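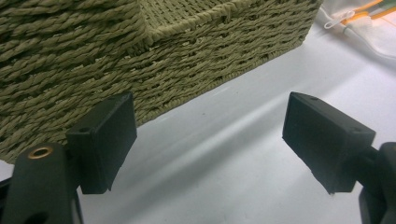

*Woven storage basket, olive-khaki, seen at one corner.*

**To:** Karras House residents' list
**From:** Plesier Property Office
**Date:** 10 Sep 2019
**Subject:** Re: Hallway storage and the new shelf rules

Dear residents,

The office has received several replies to the notice sent in August on items kept in shared hallways. The message quoted below raises the points most often made, and we are answering it on the list so that all households have the same information.

> The notice says that nothing may be left on the floor outside apartment doors after the end of the month. Does this include baskets and boxes with shoes in them? We have kept ours by the door for years and the hallway on our level is wide. Also, the notice mentions shelves in the ground floor storage room, but does not say how many each household gets or whether there is a charge. Lastly, is it permitted to keep a stroller under the stairs?

**Items by the door.** The rule applies to all floor items, including baskets, boxes, shoe racks and plant stands. It applies on every level, whatever the width of the hallway. Flat doormats may stay. Wreaths and other door decorations are not affected.

**Shelves.** Each apartment may use one shelf in the ground floor storage room. The shelves are 60 inches wide and were supplied by Skivari. There is no charge for the first shelf. A second shelf may be requested for $10 per month once all first requests have been met. Goods should be kept in a closed or open container that can be lifted by one person, and each container must carry a label with the apartment number. Paint, fuel, batteries and food may not be stored there.

Households on levels 3 and 4 have asked whether they may exchange shelves among themselves. They may, provided that both apartments write to the office beforehand.

**Strollers.** The space under the stairs must remain clear. Strollers and walking aids may be kept in the alcove beside the Nonuvero Street entrance, folded where possible. Bicycles are not allowed in the alcove and should be taken to the rack in the yard.

**Items left after the deadline.** The office will attach a written note to anything still in the hallway. If it has not been removed within 10 days, it will be taken to the storage room and held for 60 days. The owner may collect it during office hours without payment. Residents who are away for an extended period should let us know in advance.

The key to the storage room is the same as the key to the laundry. Households without a laundry key may request one by replying to this address. Please reply to the office only, and not to the full list, when sending apartment details.

Sincerely,
Plesier Property Office
Karras House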